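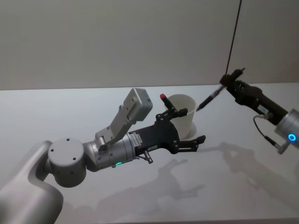 Water back on in Jedell, boil notice stays for now

October 24, 2023

Water service is back for most of Jedell after a main broke under Xavier Street early this morning and left 2,104 homes and businesses dry or close to it. The boil notice is still in effect. Don't drink from the tap yet.

Crews shut the line a little before 5 a.m. Pressure started coming back on the north side by mid-morning, later for everyone south of the rail tracks. The town water office says 337 customers on the Bulis Road end still had low pressure as of noon. Those should be back by tonight, the office said, but no firm time.

The broken pipe is an 8-inch cast iron main, one of the older ones in town. It split along the bottom. No cause given. The same stretch had a smaller leak in June that was clamped and left in place until the line could be replaced.

Replacement was already on the list for next year. Town hall wouldn't say today if it gets moved up.

Xavier Street is closed between the post office and the feed store, both lanes. Part of the pavement sank and the hole had to be dug out wider to get at the pipe. Detour is by Bulis Road. Expect it to be slow around school pickup. Trucks are being asked to stay on the county highway and skip downtown completely.

Schools opened on time with bottled water and a cold lunch. After-school programs are on as normal. The public library closed for the day, and so did the town pool. Two restaraunts on Xavier said they'd try to open for dinner, call first.

About the boil notice: bring water to a full rolling boil for one minute, let it cool, then use it for drinking, cooking, brushing teeth, ice, baby formula and pets. Throw out ice made since last night. Showers are fine, just don't swallow any. Laundry is fine too, but run the cold tap a few minutes first, as some people on the north side are seeing brown water.

The notice comes off after two clean sets of samples taken a day apart. First set went to the lab this afternoon. So tomorrow evening at the very earliest, and more likely the day after.

Free bottled water is at the fire station until 8 p.m., one case per household, bring something showing your address. Almost 246 cases had gone out by early afternoon and another truck was on it's way from Mutance. Residents who can't get out can call the town office and ask for a drop-off.

Mutance is on a separate system and isn't affected. Neither are homes on private wells.

The town council meeting set for tonight is still on, same time. The main break has been added to the agenda, ahead of the snow plow contract.

We'll update when the notice is lifted.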